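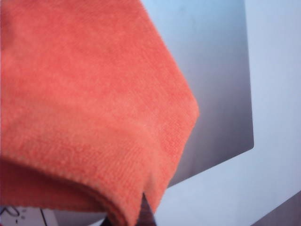
*An orange cloth with a soft, fuzzy surface, seen up close.*

# How Roller Coaster Trains Stay Apart

Many large roller coasters run more than one train at the same time. While one train is loading in the station, another is climbing the lift hill or rolling through the curves. The trains share one track and have no steering wheels, and most have no brakes of their own. The system that keeps them apart is called a **block system**.

The coaster used in these pages is Rostari, a steel coaster at Tilham Park. It has three trains. Each train carries 14 riders.

## What is a block?

A block is a section of track. The track of Rostari is divided into six blocks:

1. the station
2. the lift hill
3. the first half of the course
4. the second half of the course
5. the final brakes
6. the waiting track behind the station

The main rule is short: **only one train may be in a block at a time.** A train may enter a block only when that block is empty.

Every block must also have a place where a train can be stopped. In the station this is a set of brakes under the floor. On the lift hill it is the chain, which can be switched off. Between the third and fourth blocks there is a flat piece of track with brakes, called a mid-course brake. The stopping place is near the end of its block, so that a train held there is still inside it.

## How does the ride know where the trains are?

The ride does not use a camera to find its trains. It uses **sensors**. A sensor is a device that notices something and sends a signal.

The sensors on Rostari are proximity sensors. "Proximity" means nearness. Each one is a small sealed tube bolted beside the track. When a metal plate on the train passes close to the tube, the sensor sends an electrical signal along a wire.

Sensors are placed in pairs. If one sensor in a pair sends a signal and its partner does not, the computer treats this as a fault and stops the ride.

## What does the computer do?

The signals go to a computer called a **programmable logic controller**, or PLC. A PLC is built to do the same job over and over without mistakes. It has no games and no web browser. The one on Rostari was supplied by a company called Barros, and it checks all of its inputs 100 times each second.

For each block, the PLC keeps a record with two possible values: *clear* or *occupied*. When a train is ready to leave a block, the PLC looks at the record for the next one.

| Next block | What the PLC does |
|---|---|
| Clear | Releases the train |
| Occupied | Holds the train |
| Not known | Holds the train and reports a fault |

The last row is important. If the PLC cannot tell whether a block is clear, it acts as though a train is there. Engineers call this **fail-safe** design.

## How do the brakes work?

The brakes at the end of Rostari are friction brakes. A long metal fin hangs under each car. On the track there are pairs of brake pads, like two hands held with the palms facing each other. When the pads close on the fin, the rubbing slows the train down and turns its motion energy into heat.

The pads are pushed shut by springs and pulled open by compressed air. If the air supply fails, the springs close the pads. The brakes need power to let a train go, and they need none to stop it.

Some coasters use magnetic brakes as well. The older coaster at Tilham Park, Hindura, has neither magnets nor a PLC. It runs one train, so its whole track can be treated as a single block.

## Why do trains sometimes stop in the middle?

Suppose Train A is in the station and a rider needs extra time to get out. Train B comes back and stops on the waiting track. Train C is now on the final brakes. It cannot move forward, because the waiting track is occupied. It stays where it is until Train A leaves and Train B moves up.

To the riders in Train C, this may seem like a breakdown. The block system is doing its normal job.

## Try it at home

You will need 6 sheets of paper and three small toys.

- Lay the sheets in a circle. Each sheet is a block. Mark one of them "station."
- Put the toys on three different sheets.
- Move one toy at a time, always clockwise, and only onto an empty sheet.
- Each time a toy reaches the station, it must stay there while you count to 10.

Now try it with five toys, then with six. With six toys, every block is occupied and no toy can move at all. A coaster must always have fewer trains than blocks.

## Words to know

**Block:** a section of track that may hold only one train.

**Fail-safe:** designed to go to a safe state when a part stops working.

**Friction:** the force between two surfaces that rub together.

**PLC:** a computer that controls a machine.

**Sensor:** a device that notices something and sends a signal.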